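Narnari Reading Notes
Short notes on memoirs and life stories, for book clubs and school libraries
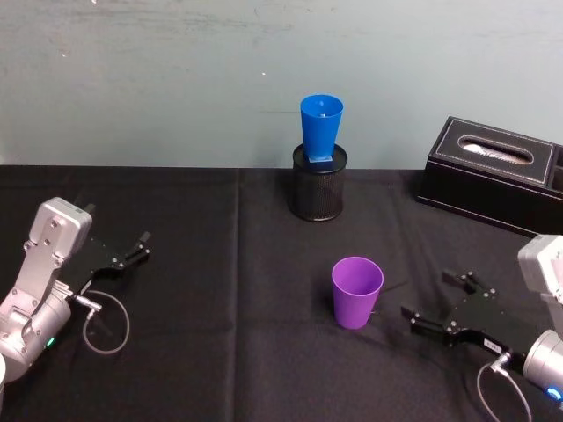

What is in this collection

Narnari is a set of 178 reading notes. Each note is written for one memoir, autobiography or collection of personal essays. The notes are short, most of them fit on one printed page, and they are meant for a person who must lead a conversation about the book and does not have a full week to prepare.

The first notes were written by Ivana Aravena for her own reading group in Riquelme, which meets on Saturday. Baltasar Godoy joined later and put the notes into one common format. Before that every note had its own order and it was difficult to compare them.

What is in each note

title: the title as printed on the title page, not on the cover. In several books the two are different.
author: family name first. If the book was written with a second writer, this second name goes in the field with_author.
original_language: the language in which the book was first published.
summary: one paragraph. The ending is included, so please do not hand this part to the readers before they finish.
themes: up to 7 words from the list in themes.txt. We do not accept new words here without a discussion.
questions: open questions for the group. A question that can be answered with yes or no should be rewritten.
difficult_content: illness, violence, loss of a child and similar matters. An empty field means that the note writer checked and found nothing. If nobody has checked yet, the field says "unchecked".
reader_age: the age from which we would give the book to a young reader. It is our opinion only.

Files

notes/ has one text file for each book
themes.txt has the list of allowed themes
index.csv is made from the notes, please do not edit it by hand
old/ has the notes in the format from before Baltasar's work. They are kept for people who have printed copies and want to compare.

Languages

All notes are in English. 19 of the books were read in Spanish and do not have an English edition that we know. For these the title is given in Spanish and a plain translation follows in brackets. The translation is ours and should not be quoted as an official title.

How a note is written

One person reads the whole book and writes the draft. A second person, who also has read the book, corrects it. When the two do not agree about the themes, both opinions stay in the note and are signed with initials. We tried to vote in such cases, but with two persons a vote does not help very much.

Notes from the Skodberg group came to us already finished. They were corrected only for spelling and for the order of the fields, so their style is more personal than the rest. You can recognize them by the letters SK in the file name.

Known problems

The collection has too many books about childhood and too few about work or old age. This reflects what our groups wanted to read.
In 3 notes the page numbers refer to the large print edition. They are marked in the first line.
The theme "faith" was used for religion and also for trust in oneself. We are separating the two now, and until March you may find both meanings.
Reader age is missing in many of the older notes.

Use and permission

You may print, copy and change the notes for any group, school or library without asking. Please keep the names of the note writers. The notes do not contain long passages from the books, and we ask you not to add them in your copies if you share these with others.

The printed booklet by Vondton is a selection from an earlier version. Mistakes in the booklet should also be reported to us, even if the same mistake is already corrected here.

Corrections

Write the file name, the line, and what should be changed. If you disagree with a summary, tell us please which edition you have read, as some authors changed the last chapter in later editions. Ivana answers questions about the content and Baltasar answers questions about the files.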